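Print this thread | E-mail this thread to a friend

Mideck Riders Board > Gear and Clothing > Old open-face helmet, scuffed on one side. Clean it, polish it or hang it up?

tollum_twin wrote:

Hello everybody, and I hope the long weekend treated you all well. I've been meaning to bring this one to the board since May, when I finally got to the back of the closet in the hallway and pulled out my old black open-face. It's the one with the long smoke visor that comes right down over your chin, and I wore it for years on the Gistetside run before my wife talked me into a full-face (she was right, as she generally is, and I've told her so). I had it in a pillowcase on a shelf, and I was so pleased to see it again that I put it on and stood in the kitchen for a while like a fool.

Anyway, I've got it sitting up on a white stand on the table now, where I can walk around it and fuss, and the more I fuss the less I know what I want to do with it. The shell isn't quite matte and isn't quite glossy either, it's that soft in-between black, and there are no stickers or logos on it that I'd have to work around. The trouble is one patch on the side where it's scuffed. From some angles you hardly notice it, and then the light catches it and it's all you can see. 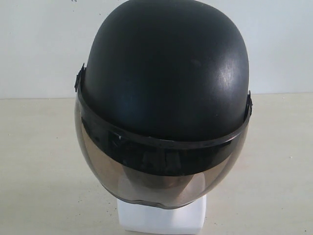 So my questions are these. Can a person do anything with scuffs in a finish like that without ending up with one shiny spot the size of a coaster? And what do you folks use on a tinted visor? I've had dish soap recommended, baby shampoo, furniture polish (that one came from my brother-in-law, so take it for what it's worth), and a special foam that runs more than I'd like to pay for a bottle that size. I'd be so grateful for any advice, and sorry for going on!

porchlight85 wrote:

What a handsome old thing. I had one very much like it, and I'd give a lot to know where it went.

On the visor, please leave the furniture polish in the cupboard. Lukewarm water, one drop of baby shampoo, and lay a soaked microfiber cloth over it for ten minutes or so before you wipe anything. Bugs and road grit want to be softened first, and if you rub them dry you're just sanding your own visor. Then rinse it and pat it with a clean cloth. If the side pivots on yours let the visor come off, do it in the sink with a towel laid in the bottom. Mine had little screws and I kept them in an egg cup so they didn't go down the drain, which had happened once already.

On the shell I'd say leave it. You'll never blend a polish into that kind of black.

gravelroadgus wrote:

I'm going to disagree with porchlight a bit here, friendly as can be. I brought back a satin black lid two winters ago and it came out fine. The trick is you don't polish it at all, you wash it, then go over the whole dome (all of it, not only the bad side) with a plastic trim conditioner made for car bumpers, tiny amount, and buff it off right away. It doesn't take the scratches out but it darkens them down so they stop shouting at you. Try it first on a spot low down at the back.

I would say ask the maker before you put any product on a helmet you plan to ride in, though. Some shells don't care for solvents.

snorradottir_fan wrote:

Well, that last line of Gus's is the part I'd put in capitals. Has anyone asked whether it's going back on a head? Scuffs can come from a shelf and they can come from the road, and if tollum_twin doesn't remember which, then no amount of bumper cream is going to answer it. The padding inside gets old too, even in a pillowcase. I don't mean to be the rain on the picnic, I love an old open-face as much as anyone. I just lost my nerve about old ones after I pressed my thumb into the liner of mine and it crumbled like stale cake.

gravelroadgus wrote:

Fair enough, and said nicely. I took it that it was for show, what with the stand and all. If it's for riding, buy new.

tollum_twin wrote:

Goodness, thank you all, I only went out to water the tomatoes and came back to a whole conversation. No, it isn't going back on the road, and I should've said so at the top. I've got a perfectly good full-face for that. I'd like it on the shelf in the den beside my dad's road maps, and what I'm after is having it look cared for.

I believe I'm coming around to leaving the shell alone. I sat across from it with my coffee and looked at it straight on, and you know, that worn patch has started to look right to me. The visor bothers me more now. It's such a nice smoky brown when you look through the lower part, and then up under the dark band it goes almost black, and I'd hate to cloud that up by being impatient with a paper towel. 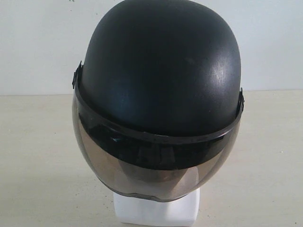 I'm going to do it porchlight's way, with the baby shampoo and the soaking. I've got two new microfiber cloths put by for it, one for wet and one for dry. I'll leave the visor on if the pivots give me any argument. They're small, and I don't imagine there's a soul in Mideck who could sell me another pair.

One more thing while I've got you: should it live with the visor down? I always kept it down in the pillowcase out of habit.

porchlight85 wrote:

Down is fine, keeps the dust out. I'd worry more about the window. Mine faced south and the liner faded in one summer. A north wall is kinder.

snorradottir_fan wrote:

A little dab of silicone grease at the pivots wouldn't hurt. And please do post again when it's up beside the maps, I'd love to see the den.

Print this thread | E-mail this thread to a friend

Reader comments

hilltop596: Found this while looking up how to clean my own visor. Did the wet cloth last night and I'm very happy with it. Plain dish soap worked for me, and I'd been told for years it was harmful, so I don't know who to believe.

Gistetside Wanderer (25/06/2020): I'm with Gus on the trim conditioner. Mine has sat on the bookcase with it on since last fall and still looks lovely and dark. Go easy near the edge trim, it gets sticky there.

maplecourt: Leave the scuffs, please! My mother's helmet has a scrape down one side from the garage door and I wouldn't let anyone touch it.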